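HOME AND WORKSPACE ORGANIZATION
Unit 7 handout: Small items on a desk

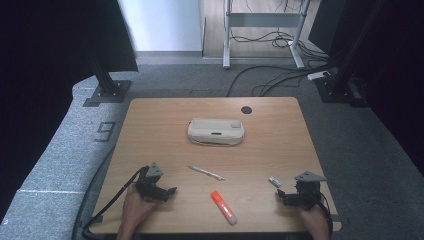 1. Reading for this unit
Course reader, page 431, the section on pouches and drawers. Skip the part on filing cabinets, we did that in October.

2. Terms
Home: the one place an item goes back to.
Loose item: anything on the work surface with no home, or out of its home.
Container limit: what fits in the container with the zipper closed all the way.

3. Clearing a desktop with one pouch
Open the pouch fully before picking anything up. Long items go in first, flat against the bottom seam. A pen goes in with its tip retracted or capped. A glue stick goes next to the pen, cap pressed on until it clicks. Very small things such as erasers and spare caps go in last, near the zipper, where you can find them with two fingers.

If the desk has a cable hole, keep small items away from it while you sort. Erasers fall through.

Cords and pull strings on the pouch itself should be tucked in or laid straight before you close it.

4. Pouch types
Soft pillow shape (Bela style): holds mixed items, does not stand up.
Flat sleeve (Madance style): pens only, poor for glue sticks.
Box shape (Grimunach style): stands up, takes more drawer space.

5. To hand in
Clear one desk at home or at work. List every loose item and its new home. One page, due 10/26/23, in the Ndlovu Room tray. Worth 100 points.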